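[codlow-lab] Budget for the second half, bathroom station: fingers, clamps, spare cables
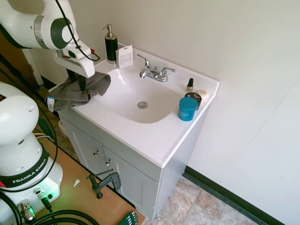 Remigiusz Czarnecka wrote that he would like to see the wear parts as a separate line, and that he doesn't want to approve a third arm before the list knows what the first two cost us in a year.

> I read the draft from Monday two times. The arm price is clear. What I miss
> is everything after the arm. Last year we paid for fingers from three
> different accounts and at the end it was impossible to say the sum.
> Please make one line for wear parts, one for mounting, one for the props
> (towels, jars and so on), and only then let us talk about a third arm.
> Also, who decided that we need a new table? I was not asked.
> Remigiusz

Hello Remigiusz, hello all,

Thank you for reading so carefully. I agree with the separate lines and I made them now. I write the numbers below in the same order as you asked, and the table at the end.

1. Wear parts

For the towel work we press the fingers down into the cloth and then close. This is the task which eats the finger pads. In the drawer tests with Genik we changed pads very seldom, but for the towel at the counter edge I want to plan for 16 pairs until the end of the budget period. Drumard makes them for us in black, same as we have. They offered a lower price if we order all 16 in one time, and they will hold this price until September. I would like to accept it. If somebody knows a second supplier with the same hardness, please write to me before I sign, I will be happy to compare.

Cables are in this line too. The cable that goes along the arm to the gripper has to make a loop, and when the arm reaches far over the counter, the loop becomes tight. I ask for six spare ones. I know six sounds like much. But delivery is slow, and one day without the cable is one day where Cherry Mae and Pacita are sitting and waiting.

2. Mounting

We hold things on the wooden tabletop with C-clamps. It is cheap and it is good enough for a test, but before each long session I check the clamps again with my hand, and I do not like that the quality of our data depends on my hand. The new table is my proposal, so the question "who decided" has an answer: I did propose, and no one decided. I am sorry that it looked like a decision in the draft. It is a steel frame with threaded holes in the top, from Pangilinan. The price is 900 with delivery to the ground floor. Carrying it upstairs is not included.

If the table is refused, I can live with it. In this case I would ask for better clamps and a plate under the base, and I would move the rest to the wear parts.

3. Props

I put this line at 66 for the whole half year. It covers towels, small jars, tins and bottles for the counter. We don't need expensive ones. Please leave the brand tags on the towels when you buy them, because Cherry Mae has a test with tag and without tag and she wants to cut them herself. The vanity with the sink and the faucet is already paid, it doesn't appear anywhere in the new budget.

One small request to the people who buy: keep the receipts for the cosmetics. Last time accounting thought that the nail polish was a private purchase, and I had to write two letters.

4. The third arm

I took it out from this version. With two arms at the vanity we can do the towel, the jars and the faucet handles, one after another. The wish for a third came from Alfredo, for a kitchen station in parallel, so that the bathroom doesn't have to be taken down each time. I find the wish reasonable. But I agree with Remigiusz that first we must know the yearly cost of what we have. I will write down every replaced part from now, with the date and the task, and in September we look at it together.

Alfredo, please don't be angry with me. It is moved, it is not crossed out.

Summary for the vote:

Finger pads, Drumard: 16 pairs, one order
Gripper cables: 6, spare
Table, Pangilinan: 900 with delivery (optional, please vote separately)
Props: 66
Third arm: not in this version, again in September

Two things are still open for me. First, does the service contract from Genik cover the gripper or only the arm? I read the text and I understand it in both ways. Maybe someone with better English than me can look, the file is in the shared folder under contracts. Second, I don't know if we may take the pads and the cables from one account, or if accounting wants the cables under electrical. Pacita, you had this question last year, what did they tell you?

Please answer to the list and not only to me, so Remigiusz has all the votes in one place.

Kind regards,
Consolacion Rivera
Codlow lab list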